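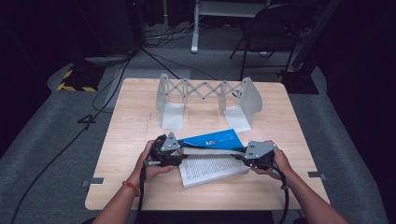

Rutville: el crédito a pymes se enfría otra vez

Seguimos con lo de la financiación, que la semana viene cargada. La filial de crédito de Prallov ha publicado su sondeo de agosto entre pequeñas empresas de la zona de Rutville y el tono es flojo. No dramático. Flojo. De las 413 empresas que contestaron, casi 100 dicen haber aplazado alguna inversión prevista para este año -- maquinaria, sobre todo, y algo de obra en naves.

El motivo que más se repite: el coste del dinero. Después, la demanda exterior, que no termina de arrancar. Los exportadores pequeños son los que peor lo cuentan, con clientes que pagan a 60 días cuando antes pagaban al momento, y con pedidos que se confirman tarde y por menos cantidad. Quien tiene línea de crédito la estira. Quien no, recorta existencias y espera.

Mekdes Ambaye, que lleva el área de estudios en Flomumov, nos lo resumía por teléfono bastante deprisa: "No veo una recesión en estos datos, veo empresas que no se atreven a firmar nada a más de 3 meses". Ella pone el foco en el plazo, no en el tipo. Con vencimientos tan cortos, dice, cualquier retraso en un cobro se convierte en problema de caja, y eso en los balances se ve tarde.

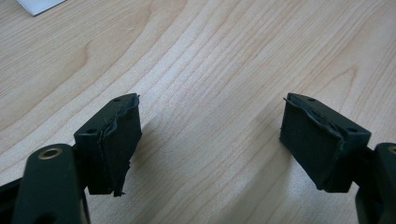 Queda la duda de los márgenes. El sondeo no pregunta por ellos directamente (una pena) y hay que deducirlos de las respuestas sobre precios, que van cada una por su lado: suben en transporte, bajan en madera y mueble, planos en casi todo lo demas. Lo del mueble merece un vistazo. El tablero claro, de veta larga y ondulada como la de esta mesa, es justo el tipo de acabado en el que los fabricantes de aquí dicen haber tenido que rebajar. De Graaf, que distribuye a media comarca, ha congelado tarifas hasta final de año y los demás van detrás, con pocas ganas.

Apuntes sueltos. El ayuntamiento estudia ampliar los avales para circulante, sin cifras todavia. El próximo sondeo de Prallov incluirá empleo temporal. Y seguimos pendientes de los datos de exportación, que salen a primera hora de la mañana; si hay sorpresa mandamos nota aparte.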